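What I Learned From Making Jam in a Small Kitchen

When I moved to Stokham I did not know how to make jam. In my family it was my grandmother who did it, and she did it without any paper. She looked in the pot, she said "now," and it was ready. I was a child and I thought this was a kind of magic, so I never asked her how she knew.

My first summer here I bought too many plums. The man at the market wanted to go home and he gave me a very good price for the last box. I carried it up the stairs and then I sat on the kitchen floor and thought, what did I do? It was June and my kitchen was already too warm. In two days the plums would be soft.

I called Graziella Grasso, who was my neighbor at that time. She came down with a big pot and a wooden spoon and she told me that I worry too much. We washed the plums, we took out the stones, we put in the sugar and we left everything to rest for the night. I had wanted to cook immediately. She did not let me. The sugar must pull the juice out of the fruit, she said, and if you are in a hurry the skins become hard like leather. I have tried it both ways now and I agree with her.

The result was 8 jars. One of them did not close well and we ate it the same week with bread and white cheese.

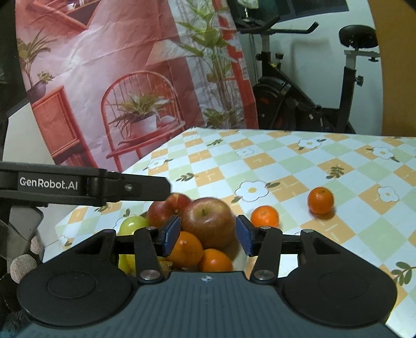

Fruit on the checked tablecloth.

Since that summer I keep a notebook. I write the kind of fruit, how much sugar, how long it cooked, and if I liked it. My handwriting is bad, so some pages I can't read anymore, but the page for apricots I know by heart. For one kilo of clean fruit I take 596 grams of sugar. My friend Qusai Sfeir laughs at this number. He says that a normal person writes 600. But the first time I made it the bag was finished at 596, and the jam was so good that I did not want to change anything!

For strawberries I need more lemon, because they do not set easily. I use the juice of one lemon for each kilo, and sometimes I put the seeds in a small cloth and cook them together with the fruit. Graziella did not believe in the seeds. We had a long discussion about it on the stairs and we did not finish it before she moved away.

To know when the jam is ready, I put a small plate in the freezer before I start. I drop a little jam on the cold plate, wait one minute and push it with my finger. If the skin makes wrinkles, I turn off the gas. If it runs, I cook five minutes more and try again. It is slower than my grandmother's way, but I don't have her eyes.

I have also made mistakes. Last year I answered a phone call from my sister while the cherries were cooking, and she had a lot to tell me. The bottom of the pot turned black and the whole kitchen smelled of burned sugar until the next evening. I cleaned the pot with baking soda and hot water, three times, and there is still a mark.

Next I want to try quince, which I have never cooked. Qusai says his aunt cuts it very small and leaves the lid on until it turns red. If you have a recipe with less than 200 grams of sugar per kilo, please write it in the comments, and tell me also how long it keeps after you open the jar.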